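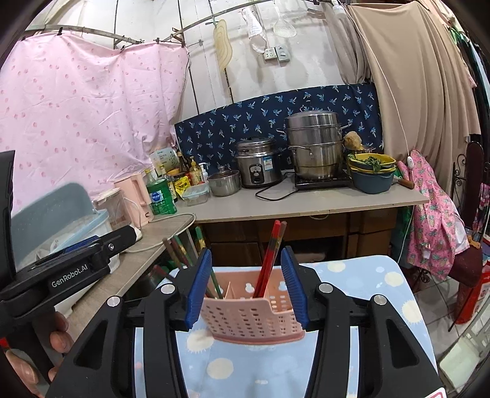
Questions People Ask Me About the Supper Club

I get a lot of the same emails, so I finally sat down with a pot of tea and answered them all in one place. If yours isn't covered, write to me at the address on the contact page. I usually get to messages in the evening, after the dishes.

So what is this, exactly?

It's dinner at my house! I cook one set menu, people book a seat, and we all eat together at two tables pushed end to end. I've been running it out of my place on Rimen Street for a good while now, and before that I did a version of it in a much smaller apartment where the last guest to arrive had to sit on the piano bench.

What kind of food do you make?

Noodles, dumplings, braised things, lots of pickles. I learned most of it from my neighbor's mother when I lived in Pleltlow, and the rest from library books and plain old messing up. My own family is Czech on my dad's side, so every now and then a poppy seed dessert sneaks onto the end of the menu. I don't claim that any of it is the proper way. It's how I make it, and I like it.

Can I see the menu before I book?

Sort of. I post the main dish when I open the bookings, and the small plates go up a few days before. Those depend on what looks good at the market, and I've learned not to promise eggplant. (I promised eggplant once. I drove to four stores.)

How do I book?

Get on the mailing list. Seats open at 7 p.m. on the first of the month and you reply to that email with how many you want, up to four. Please don't text me to ask if I can hold a couple. I know, I know, you're my friend. I have 428 people on that list and some of them set alarms.

Is there a waiting list?

Yes, and it's worth joining. Folks get colds and babysitters cancel. If a seat comes free I go down the list in order, and you get until noon the next day to say yes.

How much does it cost?

It's $76 a person. That covers all the food, tea, and sparkling water. Tax is included and I don't take tips. If you really want to leave something, there's a jar by the door for the food pantry over on Schmieder Avenue, and I drop it off every month.

Can I bring wine?

Please do. No corkage, plenty of glasses, and a fridge drawer I clear out for bottles. Beer is great with the spicy menus. Dry Riesling too, if you want my two cents. I'd leave the big heavy reds at home, but I won't say a word if you show up with one.

I have a food allergy. Can I still come?

Tell me when you book and I'll give you a straight answer. Shellfish, nuts, and eggs I can work around pretty easily. Soy and sesame are much harder. They're in nearly everything I cook, and I only have the one kitchen, so with a serious allergy to either of those I'd have to say no. I hate saying no, but I'd hate the other thing a lot more.

What about vegetarians?

Every menu has a vegetarian version. Vegan works for most of them. Just don't tell me at the table! The broth takes me most of a day.

Is it okay if I'm bad with chopsticks?

Totally fine. There are forks, and you don't even have to ask for one. If you'd like to practice, here's what worked for me: rest the bottom stick in the crook of your thumb and leave it alone, then move only the top one, holding it the way you'd hold a pencil. Hold them farther back than you think you should. Wood and bamboo grip better than slick plastic or metal, so start there. And you're allowed to lift your bowl. Most of the trouble people have is distance.

How do you look after wooden chopsticks?

I get this one more than you'd believe. Wash them by hand soon after dinner, don't let them sit in the sink, and dry them with a towel before you put them away. Then stand them up in something with holes so the air can get at them. A jar with a solid bottom will collect a little puddle and you'll end up with black tips. A drop of food-safe oil every couple of months keeps them from getting fuzzy. Once one is splintered or smells musty, let it go. It makes a very nice plant marker.

Do you sell any of your dishes or pottery?

I don't, but the blue bowls everybody turns over to look at are from Kumier, a two-person studio. They make them in batches and sell out fast. They'll mail you one if you ask nicely, though you may wait until March.

Can I bring my kids?

If they're around eight or older and can hang in there for a long dinner, sure. Kids pay half. I do one early Sunday-style noodle lunch each season that's much better for little ones, with crayons, and nobody cares what ends up on the floor.

Can I come by myself?

Yes! Lots of people do. I do a seating chart, and I put solo guests in the middle where the talk is. Two of my regulars met that way and now they share a community garden plot and argue about beans.

What should I wear?

Something you don't mind getting chili oil on. Also, shoes come off at the door, so check your socks.

Where do I park?

On the street, and it's free after six. Please don't use the alley. If you're taking the bus, the 81 stops at the corner and the last one back leaves at 10:40, which has been known to cause a stampede.

Is the house accessible?

There are three steps up to the front door, but the side door is level from the driveway, and the bathroom is on the same floor as the tables. Let me know and I'll have the side door open and a chair placed where you want it.

What's your cancellation policy?

Full refund up to three days before. After that I've shopped, so I can only refund you if someone takes your seat. You're always welcome to send a friend in your place.

Do you teach classes?

Dumpling folding, twice a year, six people at a time. I figure I've folded some 4,000 of the things and mine still come out lopsided when I'm chatting, so don't be nervous. Class dates go out to the same mailing list.

Who are you, anyway?

I'm Marcela Štěpánek. I worked in a print shop for years, and I still have opinions about paper. I cook, I do the shopping, and I answer the emails. My sister helps carry plates on full nights and takes her payment in leftovers.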